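How Long Does a Library Book Stay Out? My Term Project on Borrowing at Clitley

Omid Abbasi
Submitted September 2, 2020

Why I picked this

I've worked the front desk at the Clitley branch library since my first year, and the thing people complain about most (after the bathrooms) is waiting for a book that's checked out. So when we were told to pick any question we could answer with real records, I already had mine. I wanted to know if people keep books longer when the loan period is longer, or if they just bring them back when they finish reading. My guess was the second one. I was pretty sure of myself, too!

What I had to work with

My supervisor let me have the return slips from February, with all the names and card numbers taken off before I got them. That gave me 330 loans. Clitley has two kinds of loan, short and long, and the short ones are mostly new novels and anything with a waiting list. I typed everything into a spreadsheet by hand, which took two evenings and a lot of tea. Then Farzad Hassanpour from my section checked 40 of the rows against the paper slips and found a couple where I'd swapped the checkout and return dates. I fixed those and went back over the rest myself.

I threw out renewals. I went back and forth on this for ages, and I'm still not totally happy with it. If somebody renews a book, they probably aren't done with it, so dropping those loans makes the whole group look faster than it is. But our slips only show the last renewal, so I couldn't work out the real start date. There were 96 of them, a bigger pile than I'd expected. 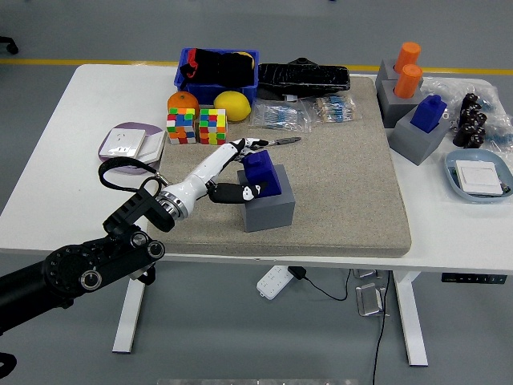
With the renewals gone, I sorted what was left by loan type and drew a simple bar chart of days kept. The short loans bunch up right at the due date. The long loans do that too, and that's where my guess fell apart. I thought I'd see long loans coming back whenever, spread out nice and flat, with maybe a little bump at the end. There is a small hump in the first week (picture books, nearly all of it), then a long quiet stretch, and then a big pile in the last few days.

So people seem to return books when the slip tells them to. I do it myself, now that I think about it. I had a cookbook from the Skonholm branch sitting on my fridge for weeks and only took it back when the reminder email came.

Things that could be messing this up

The reminder email goes out before the due date on both kinds of loan, and I can't separate the email from the due date with the slips I have. Mohammadi's book on reading habits, the one from our week four list, has a chapter on reminders that I wish I'd read before I started and not after. February is also a weird month around here. It's cold, the hill up to the library gets icy, and I'd bet people save up their trips.

Kids' books are another problem. Parents take home a big stack and bring the whole stack back at once, so those loans aren't really separate from each other. I counted them as separate anyway.

What I'd do next time

I'd like to get a summer month and put it next to this one. I'd also ask the Medero branch for their slips - they stopped sending reminder emails for a while, and that would make a really good comparison. And I'd start typing earlier. My draft chart had the long and short labels switched, and I only noticed the night before our section presentation.

The spreadsheet and both charts are in the class folder, with the renewals on their own tab in case anyone wants to try adding them back in.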